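Wusterthorpe Releases Results of Two-Gripper Comparison for Dual-Arm Mobile Robots

NAKENBERG, 25 March 2024 — Wusterthorpe today published the results of a simulation study comparing two grippers for wheeled robots with two arms. The report and the test scenes can be downloaded from the company's website at no charge.

The study was carried out with Shirazi, which supplied the arm controller software. Each gripper was run through 105 pick-and-place tasks in a set of simulated indoor rooms. The tasks covered household and office items, with starting positions varied between runs.

The wider two-finger gripper completed 93 of its tasks. The narrow gripper had a lower overall score but did better on thin items lying close to a wall. Most failures for both grippers came during the approach, before the fingers closed.
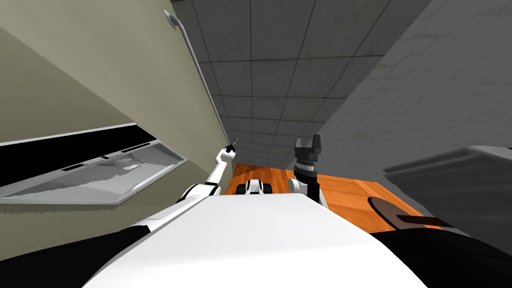

Simulated view from the comparison, with the narrow gripper on the left arm and the two-finger gripper on the right. Rendering: Wusterthorpe

Both grippers were mounted on the same robot model, one on each arm, so that they shared a base, a room and a controller. Wusterthorpe also compared 3 camera positions. The position farthest back on the body gave the fewest lost targets — but it also left the grippers hidden from view more often when the arms were working low.

The report includes controller settings, task lists and failure logs for every run. Users can load the scenes with their own gripper models, provided the models include joint limits and contact surfaces.

The results apply to simulation only. Tests on hardware are scheduled to begin in August at the Dondberg test hall, using the same task list. Wusterthorpe expects those tests to take up to 2 months and will publish the results in the same format.

About Wusterthorpe
Wusterthorpe develops simulation and test tools for mobile robots. The company is based in Nakenberg.

Media inquiries: Wusterthorpe Press Office, Nakenberg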